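I got the night shift looking after the cell at Stullby because Milagros Londoño moved up to Jorusbridge, and she left me 20 pages of notes in purple pen. Page one said to check the finger tips before anything else. So I did, with my tea going cold.

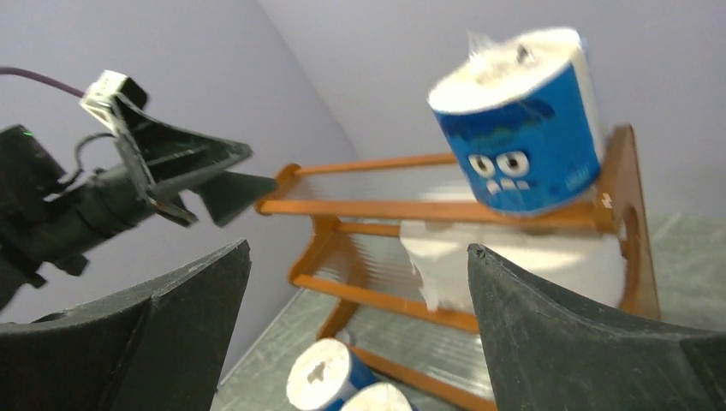

Grumpy roll on the top rail, first check of the night.

The left tip was a bit worn, pale along the edge. I nudged the grip force down by 5, wrote it in the log and swore at the colour-coded hex keys – somebody keeps putting them back wrong. Then I called up the pouch routine, the one Milagros had underlined twice.
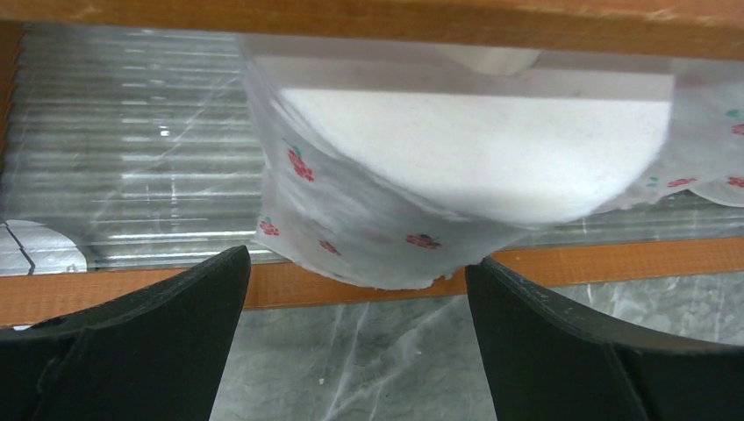
The strawberry pouch, between the fingers.

I phoned her. "Is it holding?" she said.

"It's got it," I said, and realized I was whispering.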